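# 회사 소개

플라마르(Plamar)는 그리퍼, 로봇 팔, 카메라, 컨트롤러를 동일 조건에서 시험하고 비교 결과를 보고서로 제공하는 시험 전문 업체입니다. 장비를 제조하거나 판매하지 않습니다.
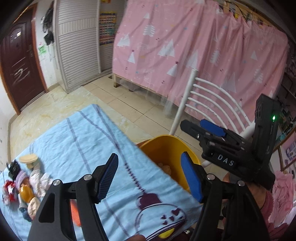
*손에 쥐고 쓰는 그리퍼의 파지 비교 작업. 손가락 끝에 파란색 패드가 있고, 벌어진 두 손가락 사이로 노란색 플라스틱 양동이가 보인다.*

## 업무 범위

주요 업무는 말단장치 비교 시험입니다. 의뢰사가 후보 장비를 지정하면 당사가 시험 항목과 물체 목록을 작성하고, 합의된 절차에 따라 파지 시험을 수행합니다. 시험 대상은 다음과 같습니다.

- 평행형 및 각도형 2지 그리퍼, 핸드헬드 그리퍼
- 가반하중이 작은 탁상형 로봇 팔
- 손목 장착형 카메라와 고정형 카메라
- 그리퍼 및 팔 구동용 컨트롤러, 통신 모듈

흡착식 그리퍼는 단독 시험만 접수하며, 손가락형과의 비교표에는 포함하지 않습니다. 실패 유형의 분류 기준이 서로 달라 같은 표에서 수치를 나란히 읽을 수 없습니다.

## 시험 방법

모든 비교 시험은 동일한 물체 세트와 동일한 배치 순서를 사용합니다. 조건당 반복은 최소 3회이며, 첫 회차의 결과도 폐기하지 않습니다. 작업자가 직접 조작하는 장비는 작업자 2명이 교대로 수행하고, 작업자별 편차를 별도 항목으로 표기합니다.

물체는 형상과 표면 특성에 따라 분류합니다. 강체 용기, 구겨지는 포장재, 천류, 소형 원형 물체가 기본 분류이고, 의뢰사의 요청이 있으면 해당 현장의 부품을 추가합니다. 현재 등록된 시험 기록은 3,919건입니다. 기록마다 패드 종류, 손가락 개방 폭, 접근 각도, 조명 조건, 결과 코드를 함께 저장합니다.

결과 코드는 성공, 미끄러짐, 접촉 실패, 과압 변형, 중단으로 나뉩니다. 물체를 들어 올렸으나 목표 용기에 넣지 못한 경우는 성공으로 계산하지 않습니다. 목표 용기의 테두리에 걸렸다가 안으로 떨어진 경우는 성공으로 처리하되 비고란에 기록합니다.

카메라 비교에서는 해상도보다 손가락 끝의 가림 정도를 먼저 측정합니다. 손가락을 완전히 벌린 상태, 절반만 벌린 상태, 닫은 상태에서 물체의 윤곽이 얼마나 남는지를 확인하고, 같은 위치에서 노출값을 바꾸어 다시 촬영합니다. 자동 노출은 별도 조건으로 취급합니다.

컨트롤러 비교의 기본 항목은 명령 지연, 정지 응답, 장시간 구동 후의 위치 오차입니다. 펌웨어 버전은 시험 시작 전에 고정합니다. 시험 도중 제조사가 수정판을 배포하더라도 적용하지 않으며, 의뢰사가 원할 경우 수정판을 새로운 조건으로 등록합니다.

## 연혁과 조직

플라마르는 엘릴게이트(Ellilgate) 산업단지의 공용 작업실에서 그리퍼 패드 마모 시험으로 업무를 시작했습니다. 초기 의뢰는 대부분 패드 소재 비교였고, 이후 손가락 형상과 카메라 배치로 범위가 넓어졌습니다. 현재 조직은 시험팀, 계측팀, 자료팀의 3개 팀으로 구성되어 있습니다.

기술 책임자는 빌렘 시므코(Vilém Šimko)입니다. 시험 절차서의 개정 승인과 최종 보고서 검토를 담당합니다. 시험팀은 파지 시험과 물체 세트 관리를, 계측팀은 힘 센서 교정과 지연 측정을, 자료팀은 영상 동기화와 결과 코드 검수를 맡습니다. 결과 코드는 시험을 수행한 작업자가 단독으로 확정할 수 없습니다.

## 공동 과제

브란브리지(Brarnbridge) 과제는 핸드헬드 그리퍼로 얻은 파지 동작을 로봇 팔에서 재현할 때 발생하는 오차를 다룹니다. 당사는 패드 형상과 손목 각도에 따른 차이를 측정합니다. 패드 경도 측정은 음키제(Mkhize) 시험소와 공동으로 수행하고 있으며, 시편 규격과 보관 조건도 양측이 함께 관리합니다. 중간 자료는 12월에 참여 기관에 배포합니다.

## 보고서와 장비 취급

보고서에는 원자료, 조건표, 실패 영상 목록이 포함됩니다. 종합 점수나 순위는 산출하지 않습니다. 의뢰사가 특정 항목에 가중치를 적용하려는 경우 원자료를 표 형식으로 제공하며, 계산은 의뢰사가 수행합니다.

장비는 외관 점검 후 접수하고, 패드와 체결 나사의 상태를 입고 기록에 남깁니다. 시험 중 교체한 소모품은 교체 시점과 함께 보고서 부록에 기재합니다. 반출 전에는 입고 시와 같은 항목을 다시 점검합니다.

## 의뢰 시 필요한 자료

시험을 의뢰할 때는 장비 모델명, 펌웨어 버전, 통신 규격, 전원 사양, 비교하려는 항목을 제출해 주십시오. 시제품은 도면이 없어도 접수할 수 있으나, 손가락의 최대 개방 폭과 허용 파지력은 반드시 기재해야 합니다. 배터리 구동 장비는 충전기를 함께 보내야 합니다.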